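Marcelino Bermúdez talks about water the way other people talk about baseball. He moved to Jevville to teach seventh-grade science, and one October he asked his students to bring in a jar from the kitchen tap. The jars never stopped coming. His notebooks now list 3,919 samples, from farm wells, school fountains and one very old horse trough.

"I still get a kick out of every single one!" he told me over coffee. "You think water is water, and then you try two glasses from opposite ends of the same street."

His favorite is the spring at Ibarra, a 4-mile walk uphill. Hard water, he says, so full of minerals that it leaves a white crust on every kettle in the village. "People there complain about the kettles, but wow, the coffee!"
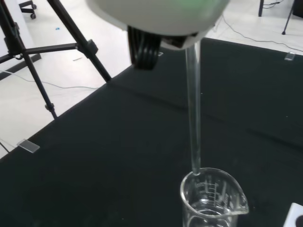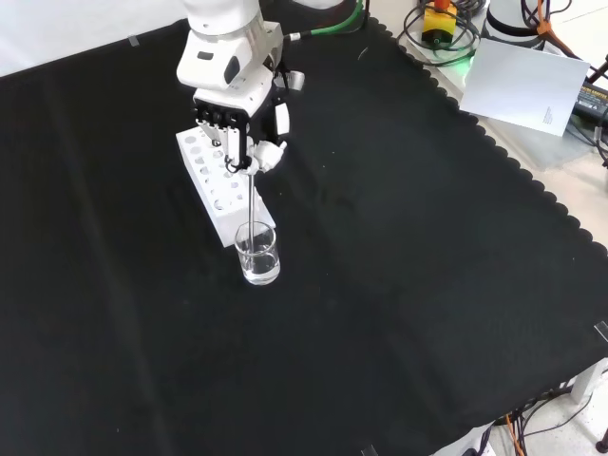
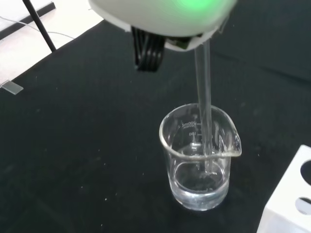
Photos: Prernonex

So what should a beginner do? Bermúdez lit up at that one. Start with taste, he said, with the glasses all at room temperature and no ice. Then boil a little away in a clean pan and look at what stays behind.

"My grandmother did that and she never took a chemistry class in her life," he said. "She could tell you which well it was, too."

He is working on a book of walks to 221 springs, and he has been to most of them (a few twice, after losing his notes in the rain). The next trip is to a spring above the old mill road, where he hopes the gate will be open this time.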